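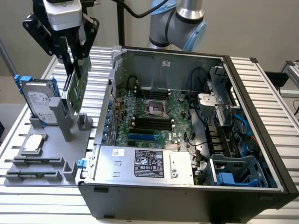 城市中的善会：读Avoretti版《Pruvuvach诸会规约辑存》札记

近期读毕Avoretti出版社刊行的《Pruvuvach诸会规约辑存》一书。该书分为2卷，上卷收录中世纪晚期至近代早期Pruvuvach城内平信徒善会的规约，下卷为会簿、遗嘱及诉讼文书选编，并附编者所撰长篇导论。全书所收规约计39种，正文与附录合计2,000余页，体量可观，本地图书馆目前仅藏一部，不外借。笔者自春季起陆续前往阅览，所作札记已积累若干，现择其要者整理于此，供关心西欧宗教社会史的读者参考。

需先行说明，本文所称“善会”，对应拉丁文confraternitas及其各种俗语形式。中文学界另有“兄弟会”“信徒会”“友爱会”等译法，均有所据。“兄弟会”一名字面最为贴近，但易与托钵修会及近世若干秘密结社相混；且Pruvuvach多数团体自始即接纳女性成员，译作“兄弟”亦有不便。明清时期中国亦有以“善会”为名的民间慈善组织，两者在性质上差异甚大，借用此名仅为行文简便，并无比附之意。

一、材料的来源与编排

据导论所述，本书底本主要出自Leite档案馆。该馆所藏原为主教座堂参事会文书，其中夹存大量与座堂本身并无直接关系的善会簿册。编者推断，这批簿册系各会在发生纠纷时呈交参事会裁断，事后未予发还，遂留存至今。这一推断若能成立，则读者须始终记得：留存下来的团体，很可能多为曾经涉讼的团体。安静度日、从未惊动座堂的那些小会，反而难以在书中见到。编者在导论第三节对此有所交代，惟在其后的统计中似未充分顾及，将涉讼频率作为善会生活的一般特征加以论述，此处恐需商榷。

编排方面，上卷以会所所在堂区为序，同一堂区之内再按年代先后排列。这一做法便于了解一地一区的情形，不便于观察规约文本之间的传抄关系。Pruvuvach各会规约互相袭用之处甚多，往往整段照录，仅更易主保圣人之名。试举一例：河岸堂区一会的规约序言，以“凡人皆有一死，而时刻不可预知”起首，继而劝勉会众及时行善；城门外一会的序言与之几乎逐字相同，唯将“主保圣母”改为“主保圣尼各老”，并在末尾添入一句关于行路者的祈祷。两者在书中相隔近半卷，若无编者脚注提示，读者不易察觉。笔者建议初读者先翻检卷末的“起首语索引”，将序言相同者归为一组，再行通读，收效较佳。

译文与原文对照排印，左页为拉丁文或俗语原文，右页为现代语译文。原文转录总体谨严，缩写均予展开，并以斜体标示。俗语部分保留了原写本的拼写，不作规范化处理，这一点对研究地方语言的读者尤为有益。

二、入会、会费与名册

各会规约中篇幅最长的部分，通常是关于入会资格与会费的条款，其次为丧葬，再次为年度聚餐。关于祈祷与灵修的条款反而较为简短。部分早期研究者据此认为，此类团体名为宗教组织，实为互助保险。编者对这一看法持保留态度，笔者亦然。规约属于规范性文书，凡可能引起争执之处必须写明，凡众所周知、不生争议之处则不必赘言。何时诵念何种祷文，会众自幼习得，无须成文；而会费欠缴几次方得除名，若不写明，日后必起纷争。条款之长短，所反映者为争议之多寡，与会众心目中的轻重未必一致。

入会资格方面，多数规约要求申请者“有善名”，由一至数名会员担保，并在主保瞻礼日的集会上当众宣誓。誓词一般包括遵守规约、服从会长、保守会内事务三项。其中“保守会内事务”一项曾引起座堂方面的疑虑，书中收录了一份由参事会发出的批覆，要求某会删去此项，或者至少注明不得以此对抗主教的查问。该会后来的修订本采取了后一种办法，将注明文字以小字添写于页边。编者附有该页影印，墨色与正文深浅不一，可资比对。

会费有一次性缴纳与按季缴纳两种。寡妇、学徒及“为天主所试炼而陷于贫困者”可获减免。减免的决定权归会长及顾问，不必经全体会员同意，这或许是出于体面上的考虑，使受助者免于当众陈情。另有一会规定，减免名单须另册登记，由会长一人保管，任满之日移交继任者，不得向他人出示。这一名册自然没有留存下来。

值得注意者，会中名册往往将已故会员与在世会员并列，仅在亡者姓名前加画一小十字。每年追思日，司铎于弥撒中逐一宣读全部姓名。年代既久，名册渐长，宣读耗时亦随之增加。某会会簿内有一条简短的记录，称因名册过长，自此仅宣读近年亡者，其余以“及一切列于此册者”一语概括。该条之下另有不同笔迹写道：“此事未获诸老会员之同意。”寥寥数字，所透露者颇多。在当时人看来，姓名是否被读出并非礼节上的细事，而与亡者的处境直接相关。入会者按年缴费，所期待的正是在自己身后仍有人在祭台前念出自己的名字。

三、丧葬义务

丧葬为各会最为核心的义务，诸家规约于此用力最勤。通行的安排大致如下：会员病重时，会长应遣人探视，并敦促其领受圣事；会员去世后，由会中差役手持铃铎，沿街通报；全体会员应于指定时辰齐集死者家门，护送灵柩至教堂，手执会中公置的蜡烛；葬礼之后，会众应在若干日内各自为亡者诵念规定的祷文。无故缺席者课以罚金，罚金多以蜡计，而不以钱币计。

以蜡计罚一事，早为研究者所熟知。蜂蜡价昂，又为礼仪所必需，以蜡为罚既保证会中用度，也使过犯者的补赎直接归于敬礼。本书的贡献在于提供了若干执行层面的细节。依会簿所见，实际缴蜡者甚少，多数折为现钱，折算价格由会中蜡烛管理人每年公布一次。有数年因蜡价骤涨，折算价格未能及时调整，会中公置蜡烛不敷使用，会长不得不向邻会借用。借用之事又引出新的纠纷：归还时应当归还原重，抑或按燃烧时长折算？双方各执一词，最终呈请座堂裁断，文书因此保存下来。参事会的裁决颇为简洁，令其归还原重，并各捐蜡若干予座堂。

贫穷会员及外乡人的葬礼，在规约中另有专条。凡会员“死于途中”者，若距城不超过一日路程，会中应设法将遗体运回；超过者，则在本城举行缺席追思，仪节与在场葬礼相同，以空架覆会中棺布代替灵柩。棺布为各会最贵重的公产之一，多以专条规定其保管与使用，外借须收费。下卷收有一份棺布清册，详记其质料、纹样及修补情形，可惜所涉实物均已不存。

女性会员在丧葬事务中所承担的工作，规约正文着墨不多，会簿中则屡有所见。洗濯遗体、缝制殓衣、守夜等事，大多由女会员承担，会中付给她们的多为实物酬劳。编者将这些条目汇为一表，置于下卷附录三，检索便利。对于有意从事性别史研究的读者，这一附录的价值或许不在正文之下。

四、会餐与会内秩序

年度会餐一般在主保瞻礼当日或次日举行。规约对此多有约束：不得喧哗，不得携带武器，不得携带未经许可的宾客，不得将食物私自带离，不得于席间议论债务。条文之细，使人不难想见会餐的实际情形。某会规约更写明，席间如有人争吵，会长应起身默立，直至争吵者自行停止；若仍不停止，则全体离席，餐费由争吵者承担。会簿中未见此条施行的记录。

部分教会改革者对会餐抱有敌意，视之为奢靡的根源。本书所收一份座堂巡视报告即持此论，主张将会餐费用悉数移作济贫。各会的回应方式不一，或遵命缩减，或在会餐时增设贫者席位，由会员轮流侍奉，使会餐本身具有济贫的性质。后一种做法在礼仪上援引了圣周四濯足礼的先例，座堂方面难以反对。会餐由此得以延续。

会餐还承担着和解的功能。多数规约要求，会员之间如有嫌隙，须于会餐之前在会长面前和好，未和好者不得入席。对于这一规定，今日的读者容易作过于理想的理解。会簿显示，不少会员长期缺席会餐，缴纳缺席罚金，而始终不肯与对方和解。某两家毗邻的铺户，因后院排水之事失和，两家的缺席罚金在会簿中相继出现，直至其中一家迁往他处。编者于此仅作简注，未予发挥，笔者以为处置得当。

五、善会与堂区的关系

善会与堂区之间的关系，是导论后半部分讨论的重点。旧说多将两者视为竞争关系：善会自设祭台，自聘司铎，吸纳遗赠，削弱了堂区的收入与权威。编者依据会簿与堂区账目的对勘，提出较为折衷的看法，认为在Pruvuvach一地，善会所聘司铎多由堂区副本堂兼任，善会祭台亦多设于堂区教堂之内，两者在人员与空间上高度重叠，堂区教堂的修缮费用有相当部分出自善会。

笔者大体赞同这一看法，但认为其适用范围宜加限定。重叠并不排除摩擦，在钟声的使用、游行次序的先后、祭台前奉献金的归属等问题上，书中文书处处可见双方的计较。游行次序尤为敏感。基督圣体节游行时，各会擎旗而行，越近圣体者越为尊荣。下卷收录的游行次序单共有数种，前后次序屡有变动，每次变动之后皆有抗议文书呈上。有一会连续提出抗议，所持理由为本会成立最早，并附抄件一份以为凭证。编者经笔迹比对，判定该抄件系后人所作，所托年代早于实际甚多。

伪作的问题值得多说几句。这类抄件在近代研究中一度被径直斥为赝品，弃而不用。晚近的研究趋向则更看重其制作的动机与场合。一份为争取游行次序而制作的“古老”规约，固然不能用以说明其所托年代的情形，却可以说明制作者认为一份古老的规约应当具备何种样貌：用何种称谓，援引何种权威，主保圣人以何种方式显灵。本书将此类文件单独列为一组，置于上卷末尾，并以不同字体排印，体例妥善。

六、对若干译文的意见

现代语译文总体可靠，行文平实。笔者阅读过程中记下若干可商之处，列举如下，以就正于方家。

其一，caritas一词，译者在上卷通译为“慈善”，在下卷则时作“慈善”，时作“会餐”。在Pruvuvach的俗语文书中，该词确有专指会餐的用法，译者在下卷作出区分是正确的。上卷若干处依上下文亦应作“会餐”解，例如规约中“凡参与caritas者应先洗手”一句，译为参与慈善者应先洗手，文意不通。

其二，procurator一词，译者作“代理人”。就诉讼文书而言无误，就会内职务而言，则以“司库”或“管事”为宜。同一人在规约中为管事，在诉讼中为代理人，译文不加区分，读者容易误以为会中设有专职讼师。

其三，规约中屡见的“in remissionem peccatorum”，译者作“为赦免罪过”，字面无误。然此语多与会中捐献并举，涉及大赦制度的具体内容，似应加注说明该会是否获颁大赦、由何人颁给。书中仅有两处作注，其余付之阙如。

其四，若干街巷与地名沿用今名，未附旧名。今日的Paseo一带，在文书中至少有前后不同的称呼，分别指河堤与堤内的果园。译文一概作Paseo，凡涉及会产位置的条目，需回查原文方能确定所指。此点对于有意绘制会产分布图的读者影响较大，盼再版时增补地名对照表。

七、会产与遗赠

下卷所收遗嘱，为研究善会财产提供了直接的材料。遗赠的标的以现金与蜡为多，其次为果园、葡萄园的年租，再次为房屋。立遗嘱者常附以条件，例如要求会众每年于其忌日诵念某篇圣咏，或要求在主保祭台前常明一灯。条件若未获履行，遗赠即转归他会。这类转归条款促使各会相互监督，也使诉讼连绵不断。

有一份遗嘱给笔者印象尤深。立遗嘱者为一名染匠的遗孀，将一处果园的年租遗赠本会，要求会众每年在其忌日向城中囚犯分发面包，并注明面包“须为当日所烤”。数代之后，会簿中仍有这笔开支的记录，且每次均照录“当日所烤”字样。其间年租收入因果园荒废而锐减，面包数量随之减少，这一字样则始终保留，直至善会本身被裁撤。

关于裁撤，本书着墨不多，仅在导论末节略作交代。近代改革时期，各地世俗当局陆续清查善会产业，Pruvuvach亦在其列。清查人员所编的财产目录今存Leite档案馆，据导论所称，该目录与会中自编的清册出入甚多，编者计划另行刊布。笔者期待这一后续工作早日完成。就会产数额而言，现有材料的口径不一，有的按票面计，有的按实收计，在目录刊布之前不宜轻率加总。

八、阅览与购置

本书定价300欧元，个人购置负担较重。出版社另售电子版，据其网站说明，仅面向机构用户。建议有需要的读者向所在院校图书馆荐购，或循馆际互借途径申请复印导论及附录部分。导论自成体系，单独阅读亦无妨碍；附录三与起首语索引最为常用，可优先复印。

初次接触此类材料的读者，可先读上卷中河岸堂区诸会的规约。该组规约篇幅适中，语言较为浅近，注释亦最为详尽。诉讼文书部分程式繁复，若无教会法方面的基础，阅读时恐多有滞碍，宜备一部教会法术语辞典随手查考。俗语文书中的度量单位，编者已在上卷卷首列有换算说明，惟布匹与蜡的计量各有专用单位，不可混同。

笔者目前正就名册中亡者姓名的宣读一事作进一步整理，重点在于比较各会缩减宣读范围的时间与理由。上文所引“未获诸老会员之同意”一条，原写本所在页码与书中所注似有出入，已去函出版社询问。如有读者曾亲见原件，盼于文后留言告知该条所在的叶码及正反面。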